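Dougal Leckie
Right, frozen shoulder. I've had one since January and I've been sold an astonishing amount of rubbish in that time, so I'm putting it all in one thread.

Dougal Leckie
First thing. A frozen shoulder is a real diagnosis, and it gets handed out like sweets by people who haven't touched your arm. A man at the gym in Mullville told me I had one from across the room. He was right, as it happens, but he says it to everyone.

Dougal Leckie
The test my physio did was dull. She asked me to turn my forearm outwards with the elbow tucked in. Couldn't. Then she tried to do it for me. Still couldn't. If someone else can move it freely and you can't, she'd be thinking about something different. Took her less time than finding a parking space.

Dougal Leckie
Compare the clinic in Vetdale, where a free assessment got me a leaflet, a "shoulder age" and a quote for 12 sessions. What is a shoulder age? I asked. The answer was that mine was high.

Dougal Leckie
I'm not naming the clinic. I will say that the machine they wanted to use on me has a graph on the wall next to it with no numbers up the side. If your graph has no numbers it's a drawing of a hill.

Dougal Leckie
£538, before anyone asks. Payable up front, with a discount if I decided that afternoon. I can't think of anything wrong with my body that gets cheaper if I panic.

Dougal Leckie
The awkward bit for anyone selling a cure is that most of these get better by themselves. Slowly. It can be a year, it can be two or more, and some people are left a bit stiff. But plenty of folk will be improving whatever they do, and whatever they were doing that month gets the credit.

Dougal Leckie
My neighbour swears by copper. My cousin swears by turmeric. Both shoulders got better. So did Charmaine Gumede's, and all she did was complain about it (her words, she's given me permission).

Dougal Leckie
Charmaine has asked me to add that hers took over 3 years and she complained the whole way through.

Dougal Leckie
Things I'm less sniffy about. Painkillers, if they suit you and the pharmacist is happy. A steroid injection, which I had, and which helped me sleep. It wears off, and I was told so beforehand, which made me trust them more. There are other options if it drags on and they have proper risks, so ask about those as well.

Dougal Leckie
Sleep is the thing I'd have paid for. Lying on it was out. Lying on the other side was nearly as bad until I put a pillow in front of me and rested the sore arm on that. Cost nothing. Nobody has put it in a box and called it a system yet.

Dougal Leckie
Lots of replies asking about magnets. No.

Dougal Leckie
Sorcha Ogilvie asks if I'm against physio. I'm not! I'm still going. What I'm against is being told to "push through the pain", which a chap in Imrie told me with great confidence while standing on a wobble board. Mine was worse for days after I tried it. My own physio was cross, and told me to go as far as a stretch and leave it there.

Dougal Leckie
Exercises, since people keep asking. I do 4 and they're all boring. Leaning over and letting the arm swing. Walking my fingers up a wall. Turning the arm out with a stick. And the one where you hold a towel behind your back and the good arm does the pulling. I'm hopeless at that last one. Yours might be a different list, so get it from someone who has seen you.

Dougal Leckie
And do get seen. If it came on after a fall, or the joint is hot and swollen, or you feel ill with it, don't go by a thread from a man in Ulville. Same if your arm goes weak or numb. Pain in the shoulder along with a tight chest or trouble breathing is an emergency call. Please don't wait to see if it's muscular.

Dougal Leckie
Also worth knowing that it's more common if you have diabetes or a thyroid problem. Neither the copper people nor the hill-graph people asked me about either one. The GP asked before I'd got my coat off, which took a while, given the shoulder.

Dougal Leckie
Someone has now sent me a link to a "clinically inspired" sling. Inspired how? Did it walk past a clinic?

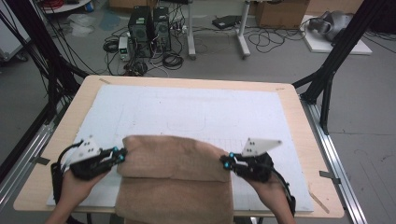
Dougal Leckie
Anyway, I can reach the second shelf now and I couldn't in spring. Might be the exercises, might be the injection, might just be the months going by. I've no way of telling, and I'd be wary of anyone who says they can. Muting this for the evening, but I'll answer the sensible ones tomorrow.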